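Bead stringing

Bead stringing is the passing of a cord, thread or wire through a series of pierced pieces so that they are held in a fixed order. It is used in jewelry making, in counting frames, and in early schooling, where large beads are threaded on stiff cord as practice in using both hands together. Pieces for this last purpose are called threading beads or lacing beads.

Shapes

Threading beads are sold as spheres, cylinders, discs and cubes. The hole, called the bore, runs straight through the center. A sphere or cylinder rolls when set down, and trays with a raised lip are commonly supplied with these shapes. Cubes stay where they are put. The Nurness pattern, an older school set, has cubes only and is graded by bore in 3 sizes. The Sauerland pattern mixes cubes with flat discs.
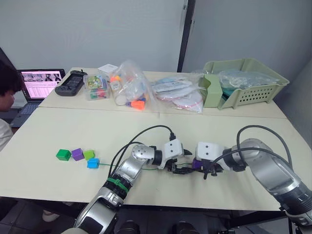
Color is the usual means of setting an order. A pattern card shows the sequence and the beads are added one at a time to match it. Sets differ in how far apart the colors are: some keep to strongly contrasting hues, while others include near neighbors, such as the dark green and lime green cubes with a purple one between them on the pale tabletop, which call for closer attention from the person stringing. Repeated colors are allowed in most patterns and are needed for alternating sequences.

Cord

The cord must be narrower than the bore and stiff enough to enter it without folding. Soft cord is given a tip of wax, tape or metal. Plastic-coated wire needs no tip but takes a permanent bend if it is folded sharply. One end is stopped with a knot, a crimp or a tied-on bead. The length of cord left beyond the last bead is called the tail. A short tail makes it hard to change hands, and a long one tangles.

Method

Stringing is a two-handed task. One hand holds the bead with the bore facing sideways, and the other brings the tip of the cord to it. Once the tip shows on the far side, the first hand takes hold of the tip while the second moves to the bead, and the bead is drawn back along the cord toward the stopped end.
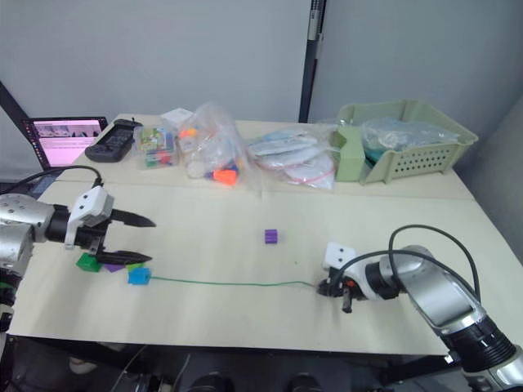 The change of grip is the step most often failed by beginners. If the cord is released before the tip has been taken up, it can slip back out of the bore. Tiburcio Magaña, in his notes to the Memau pattern book, advises pushing the cord through by at least the width of one bead before letting go.

Storage

Loose beads are kept by color or left strung in order. The Kandeck catalog lists a boxed school set of 587 beads with 20 cords.

See also: lacing card, abacus, pony bead

Contact | Copyright and terms of use | Back to top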